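# Tolerance

The log of the Surno team begins in January 2022 with a list of faults. The left gripper closed late. The right gripper closed on time but reported that it had not. The rules of the Inmont Challenge allowed each team two hand-held grippers, one table and 400 recorded demonstrations, to be handed in by the last day of February. The team had made 12. Five of those had been thrown out by the checking script, and the narrator of this account, who kept the log, had written the script.

The task was simple to state. A person held one gripper in each hand and moved small objects from one part of the table to another without disturbing the plants. The recordings were then used to train a model, and the model would be judged on an arm at the Bielecka hall that no team was allowed to see beforehand. A touched plant cost a point. A fallen plant ended the run.

The log keeper had proposed the plants be replaced with blocks of the same height. The proposal was refused under rule 21, which required "at least one living obstacle". The rule gave no definition of living. The question was sent to Inmont, and the reply, eight days later, said that the rule was clear.

Work was divided by hand size. The member with the smallest hands did the fine grasps. The member with the steadiest hands did the long carries. The log keeper had neither quality and sat with the laptop, calling out the start and the stop. A demonstration lasted under a minute. The talk between two demonstrations lasted longer, and none of it was recorded, although most of the decisions were made in it.
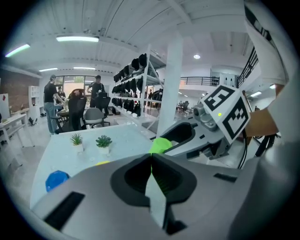

By the end of the second week the count stood at 78. The late closing had been traced to a connector and the false report to a line of code with one bracket in the wrong place. Neither repair was difficult. Both were entered in the log with the time taken, and the time taken to admit that the repair was needed was entered in a separate column, which the others asked to have removed. It was hidden instead.

The first trained model was run on the team's own arm, an old Osent with a worn second joint. It moved to the object, stopped a finger's width short, and waited. It did this on every run. The wait was always the same length. The team checked the offsets, the clock and the mounting plate. All three were within tolerance.

The log keeper went back through the recordings that night, at normal speed and then at a quarter speed. In each one the gripper went out towards the object, stopped a finger's width short, and waited. Then it closed. The wait matched the gap between the log keeper saying "ready" and saying "go". The people holding the grippers had learned to pause for a voice. The model, which had no microphone, had learned to pause as well, and the go had never come.

The finding was reported the next morning in two sentences. The member with the steadiest hands asked how many of the recordings were affected. The answer was all of them. The member with the smallest hands asked whether the pause could be cut out by the script. It could, but the hands drifted during it, and a cut would leave a jump in the path that the arm would try to follow at full speed, near a living obstacle.

They voted to start again. The count was set to zero and the old folder was renamed, not deleted. The rule about calling out was struck from the procedure. Whoever held the grippers would start when they wished and stop when they were finished, and the log keeper would write down the number afterwards.

The log keeper moved the laptop to the far end of the room and sat down. For a time there was no sound from the table except the jaws closing. Demonstration one was accepted by the script. Demonstration two was accepted. During the third the log keeper started to say something, stopped, and entered the time.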